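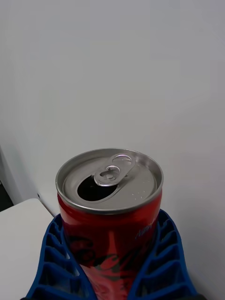

Thursday, late, should be in bed

Day 30 of no soda after lunch and I slept! A real night, lights out before the news was over and the next thing I knew the garbage truck was doing its thing outside. I lay there feeling smug for a good ten minutes and then of course had to run for the bus with one shoe untied.

I should back up, because I skipped writing most of last week. The headaches are gone. They were bad the first few days (I was snapping at people over the copier, sorry, everyone at Veteck) and then one afternoon I noticed I hadn't thought about my head since breakfast. What hasn't gone is three o'clock. Three o'clock is still awful. My body knows what time it is even when the meeting room clock is wrong, and it wants something cold and fizzy in its hand. I've been walking to the far water fountain and back, which helps a little, mostly because it uses up six minutes.

The sleep app says I'm going to bed earlier, too. I have Lovura on my phone and it gives you a score out of something, I've never figured out what. Last night was 962. The night before the big quarterly thing was 900, and I felt like I'd been hit by a truck, so I don't know what a person has to do to get a low number out of it. I still check it before I've even sat up.
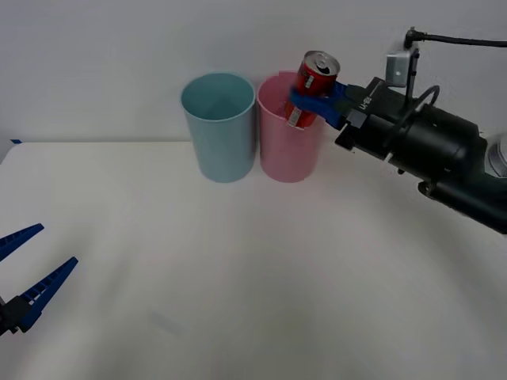

Selvaraj Siriwardena

So anyway, rules. People keep asking me what the rules are, so I'm putting them down here where I can find them again. One mini can with lunch is fine. I tried having none at all back in January and lasted until the weekend, and then I made up for it in one evening with a pizza. Nothing fizzy and brown after one o'clock. Iced tea counts as cheating, I looked at the label and was kind of shocked, I'd been drinking it by the pitcher thinking I was being good. Seltzer is allowed any time. Decaf is allowed but I don't like it, so that one's easy.

Howells had the mini cans on sale again on the end of the aisle, right by the registers, where you have to stand and look at them while somebody hunts for a coupon. I bought one pack. Then I stood in the parking lot and thought about going back in for another, and I did go back in, but I came out with paper towels and a bag of clementines. I'm counting it as a win even though we now have more paper towels than closet. 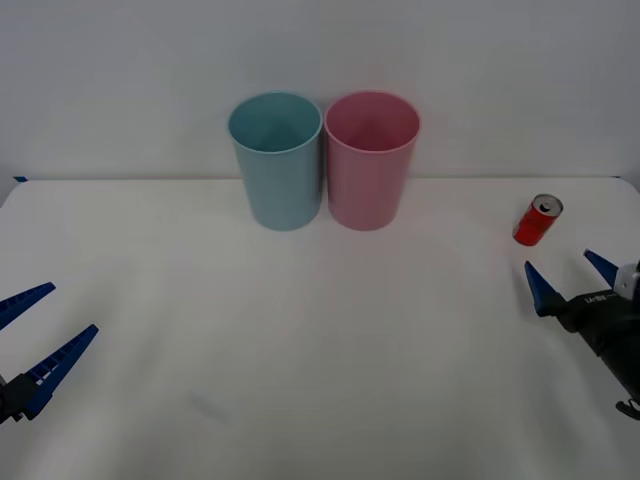
A reader wrote under my last entry that the afternoon slump has more to do with lunch than with caffeine, and that I should quit eating at my desk, cut out the big sandwich and see if three o'clock gets any easier. Okay, fair! I do eat a very large sandwich. I tried soup on Tuesday and was starving by two, but I think I just bought the wrong soup. Going to try again with the lentil kind and some bread and see.

The other thing they said was to get outside at lunch, and that one stung, because my phone had me at 1,914 steps for the whole of yesterday. The whole day! That includes the stairs. I used to walk all the way out to Jornden and back on a Sunday and think nothing of it. 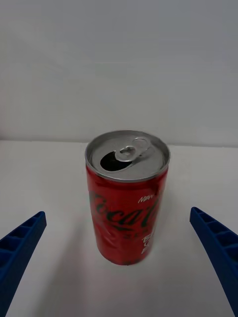
So today I took the soup (leftover, not lentil yet) and ate it on the bench by the bus stop with my coat zipped up to my chin. It was windy and a pigeon took a serious interest in me, but I did go once around the block after, and then once more because the light was nice. Three o'clock still came. I wanted a soda, I drank some water, I answered four emails I'd been dodging, and when I looked up it was almost four.

I'm going to keep going past the month. I'd told myself I could stop today if I hated it, and I was sort of looking forward to stopping, but I like waking up this way. Besides, I already moved my alarm.

Need to call about the dripping faucet tomorrow. And get lentils.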